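Curkar House – shared kitchen safety walk-through, with comments

Done by: Marius Nedelcu. Ground floor kitchen. July round.
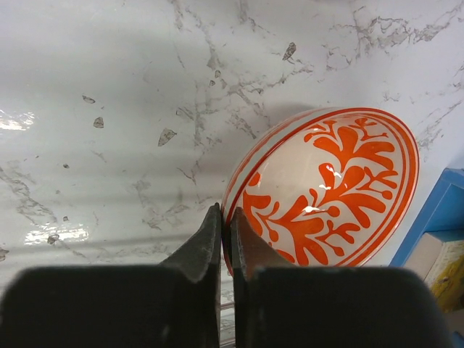 Item 3, counter and tableware. White bowl w/ orange-red leaf pattern, on its side on the marbled surface.

Marks used: OK = fine. FIX = needs doing before next round. WATCH = leave it, look again. N/A = not in this kitchen.

Started 4 pm, finished later than I wanted. Notes typed up same evening so excuse spelling.

1. WAY IN AND FLOOR

Door opens fully, nothing behind it – OK
Door closes by itself – FIX
Comment: stops a hand short of the latch. Closer wants adjusting, tried the screw, no difference. Same as last round.

Floor clear of bags, boxes, shoes – OK
Floor mat flat – WATCH
Comment: corner by the sink curling up again. Turned it round so the curl is against the cabinet. Won't last. New mat if it gets worse.

Floor dry – OK
Comment: small drip under the dish rack, wiped. Rack tray was in backwards, lip facing the room. Turned it.

Lights, all working – FIX
Comment: left hand tube over the stove flickers. Other one good. Tube is on the shopping list.

2. STOVE AND HOOD

Knobs all present, all turn off properly – OK
Burners light first time – WATCH
Comment: back right takes several goes. Cleaned the ports with a toothpick, a bit better. If it goes bad again call Damivel, dont poke it with a knife. Somebody has been poking it with a knife, there are scratches.

Nothing that burns within reach of burners – FIX
Comment: paper towel holder was back next to the front left burner. Moved it to the sink side. Please leave it there.

Hood filter – FIX
Comment: greasy, sticky to touch. Soak in hot water and dish soap, rinse, dry all the way before it goes back. Allow 30 minutes for the soak.

Fire blanket on hook, tabs hanging down – OK
Extinguisher, needle in green – OK
Extinguisher easy to reach – FIX
Comment: folded step stool leaning on it. Stool lives in the closet.

3. COUNTER AND TABLEWARE

Surface wiped, no grease or spills – OK
Comment: go by feel on this one and not by eye. Gray veins and dark flecks are in the pattern, so crumbs hide and the flecks look like crumbs. Flat of the hand across it, then a damp cloth. The glossy finish throws glare too, so look along it from low down and from more than one side. Smears show up then.

Surface free of cracks – WATCH
Comment: hard to call with veining this busy, fine gray lines all over the place. Run a fingernail across anything you're not sure of. If the nail catches, mark it with tape and write it down here. Didn't find any this time but I did not do behind the toaster, cord too short to move it and I was out of time.

Cutting boards – FIX
Comment: the green one is scored deep, bin it. Others fine. Olus has boards the same size, get two.

Bowls and plates, rims and glaze – WATCH
Comment: do each one the same way. Finger round the rim, finger round the foot, then look at the outside. On the leaf pattern bowls look close along the thin orange lines near the edge, a hairline can sit right alongside a painted line and you'd miss it. Same with the tendrils and the little dots at the ends. If in doubt tap with a knuckle. Clear ring is good, dull clack means take it out of use.

Bowls set down right – FIX
Comment: they go open side down on the rack or right way up in the cabinet. Not on their side on the counter. Round bowl on a glossy surface will roll if someone bumps it, and then its a barefoot person and broken ceramic. Asked for this before.

Chipped items out of use – OK
Comment: one mug, one side plate. Both wrapped in newspaper and in the trash, taped up. Not the recycling! Dishes don't go in with bottles.

Stacks not too high – FIX
Comment: plates in left cabinet stacked up to the shelf above, have to drag the top ones out. Split over two shelves. Heavy stuff low.

Glasses – OK

4. KNIVES AND SMALL TOOLS

Knives in block or on the strip – FIX
Comment: bread knife loose in the drawer under the tea towels, blade up. Moved. Whoever dries up, please look where it goes.

Handles tight – OK
Comment: paring knife was a bit loose, rivet seems alright now, left it.

Grater and peeler – OK
Can opener – FIX
Comment: handle split, pinches your palm. Replace.

Scissors – N/A
Comment: there used to be scissors. If you have them in your room bring them back.

5. SINK AND WATER

Drain runs freely – WATCH
Comment: slow. Strainer full of rice. Emptied, still a bit slow.

Hot water temperature – OK
Under sink, no leaks – OK
Cleaning products in original bottles, caps on – FIX
Comment: spray bottle with something blue in it, no label. Poured away, bottle rinsed and labelled WATER. If you decant anything write on it, there's a marker on a string inside the cabinet door.

Sponge – FIX
Comment: awful. Thrown out. New ones in the pack on the window sill.

Dish cloths hung up to dry – OK

6. FRIDGE AND FOOD

Fridge temp – OK
Freezer door seals – WATCH
Comment: ice building at the top corner. Defrost on Saturday if people can empty their drawers before.

Raw meat on bottom shelf – OK
Open food covered and dated – FIX
Comment: 4 tubs with no date. Left them with a sticky note on. Gone next round if still there. The Radu olives are fine, lid on, leave them.

Dry goods, no bugs – OK
Comment: flour bag open, clipped shut. Should go in a tub really.

7. ELECTRICS

Kettle, cord and base – OK
Toaster, crumb tray – FIX
Comment: crumb tray full. Unplug, let it cool, slide tray out over the bin. No turning it upside down over the counter.

Cords away from sink and stove – OK
Plugs not warm or brown – OK
Extension lead – FIX
Comment: kettle and microwave on the same extension. No. Kettle goes straight in the wall.

Outlet tester, socket by window – OK

8. TRASH AND EXIT

Trash lid closes – OK
Bags not overfull – WATCH
Back door unlocks from inside without key – OK
Emergency number sheet readable – FIX
Comment: splashed, bottom line gone. Reprint and put in a plastic sleeve. Kitchen is unit 67 on the sheet, some people didn't know that, tell the new ones.

TO DO BEFORE NEXT ROUND

Door closer, second try then call Damivel
Light tube over stove
Hood filter soak
Two cutting boards, one can opener
Split the plate stacks
Bowls on rack or in cabinet, open side down on rack
Finish counter check behind toaster (me)
Kettle off the extension
Toaster tray
Number sheet
Closet: step stool back in, stays in

COMMENTS ADDED AFTER

– Door closer: tightened the bracket as well, latches now if you open it all the way. Not from halfway. Leaving as FIX.

– Behind toaster done. Surface good, nail didn't catch anywhere. Lots of crumbs. One fleck I scrubbed at for a while turned out to be part of the pattern.

– Someone asked can the leaf bowls go in the microwave. No idea, check under the foot for a mark, and if there isn't one use a plain glass dish.

– Also asked, does a tiny chip on the foot matter. Yes if its sharp or if it scratches the counter. Put it on the shelf by the door and I'll look at it, don't sand it.

– Hood filter soaked and back in. Still needs a proper degreaser, the soap only got the top layer.

– Plates split over two shelves, thank you whoever did that. Big serving dish still on the top shelf though, needs to come down to the bottom.

Signed M. Nedelcu
Copy on the fridge door, spare copy in the folder.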